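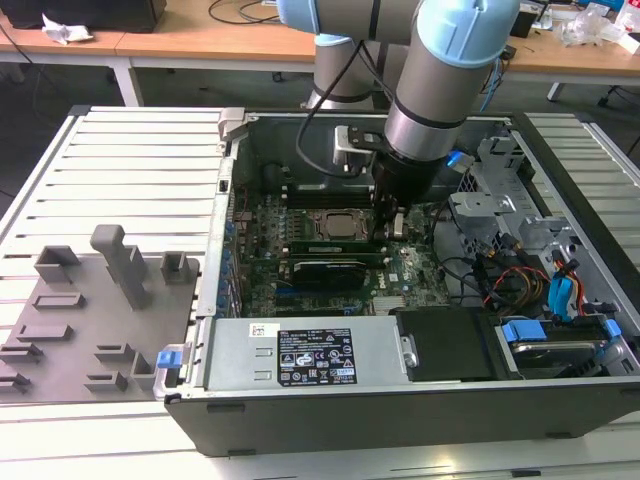

A robot arm with a black gripper over the open case of a desktop computer. Photo: Nulavow

Nulavow opens planning service for computer recyclers who want to buy their first robot cell

PLESBRIDGE, November – Nulavow, a supplier of automation for repair and recycling companies, today presented Flunderex, a planning service for businesses that take apart used desktop computers and want to know what a robot cell will cost them before they order it.

Flunderex is meant for small and middle-sized workshops. Many of these companies have already received a price for a robot arm, but the arm is only one line in the budget. The gripper, the work table, the fixtures, the safety equipment, the training and the hours for programming must also be paid, and they are often added to the plan very late. With Flunderex, the customer receives one written budget in which all these lines stand together.

"Our customers know their own work very well, and they ask good questions," said Aileen Evangelista, head of customer planning at Nulavow. "They ask what happens when the next computer has a different case. They ask who will change the fixture, and how long the line must stand still for it. A price list does not answer this. So we sit down with them and calculate it before the money is spent."

The service has 4 steps. In the first step, a Nulavow planner visits the workshop and makes a list of the computer models which arrive there most often. In the second step, the customer sends up to 80 used computers to the Nulavow test room in Plesbridge. The third step is the trial with a robot arm, where each task is tested separately, for example the removal of a processor, a hard drive or a power supply. In the last step, the customer receives the budget together with a recommendation for every task: buy equipment now, wait, or leave the task in manual work.

Nulavow expects that the third answer will be given quite often. The inside of a desktop computer is a difficult place for a gripper. Cables lie across the way, plastic clips and latches must be opened in the correct order, and the free space between a drive cage and the motherboard can be small. For some models, the planners will therefore advise a mixed workplace, in which an employee opens the case and moves the cables and the robot does the tasks after that.

Fixtures are a separate chapter in each Flunderex budget. The chapter states which holders can be used for several models and which must be made new, with a price and a delivery time for each. Customers who change their models often can ask for a second calculation over 2 years, with the expected costs for new fixtures and spare gripper fingers included.

The first customer of the service is Voß, a family-owned recycling company which plans to replace part of its manual dismantling line. Voß processes 800 desktop computers in a month and wants to begin with one robot cell. The decision about a second cell will be made after the first budget year, when real maintenance costs are known.

Flunderex can be ordered from now on. The price is fixed and is agreed before the first visit. If the customer later orders a cell from Nulavow, the full price of the service is taken off the invoice. Customers are also free to use the budget for comparing offers from other suppliers, and the document is written so that it does not depend on one brand of robot arm.

Workshops that prepare their investment plan for the next year can apply for a first conversation by telephone. It is free of charge. Nulavow asks them to have a list of their most common models ready, as well as the floor space which is available for the cell.

About Nulavow
Nulavow plans, builds and services robot cells for companies that repair, test or recycle electronic equipment. The company has its office and its test room in Plesbridge.

Press contact
Aileen Evangelista
Customer Planning, Nulavow
Plesbridge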